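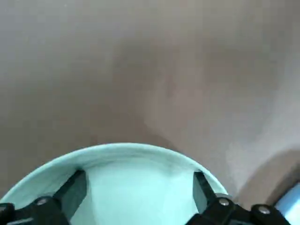

Help Desk > Small Shops > Equipment and Budgets

What should I budget besides the arm itself?
Posted in April by Dennis Nyaga

We run a small kitchenware business in Vesbridge and want one tabletop arm to handle cups and plates, mainly putting them in a rack and taking them out again. The quote I have is from Vukdale, $3862 for the arm with a two-finger gripper. My partner thinks that is the whole cost. I don't. What else should go on the list before we sign, and is a second gripper worth it at the start?

Wen-hsiung Tai

No, it is not the whole cost. Start with the table. Get a big one that doesn't move when the arm does, and a second desk behind it for the computer and power supplies.
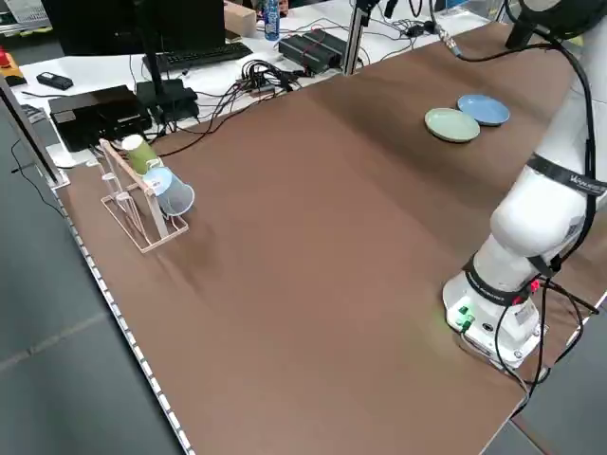

Then put down an emergency stop if it isn't in the quote, power strips, longer cables than you think, and at least one camera with something solid to mount it on. Ask Vukdale if the power supply is included. Ours was a separate line and it held up the order.

On grippers, I would buy spare fingers before a second gripper. We paid $190 for a set of 3 pairs from Rellow. Check how wide yours opens and measure your cups at the rim, inside and outside. Plates are harder to pick up than cups, so ask the seller to try one of your own plates before you pay. Also leave money for your own time. I planned on one Saturday for setup and it took two weeks of evenings.

Kai-wen Wu

Just get the cheapest one and see. You can always sell it.

Yaw Zakaria

I agree with most of what Wen-hsiung wrote, but I would put the service plan above the camera. Get the repair time in writing and find out who pays the shipping. Poon asked us to send the whole arm back for a bad joint and we were without it for a month. If they won't put a number on it, keep some cash aside for that.

Cups and dishes for testing cost very little. Buy plastic ones in a few sizes.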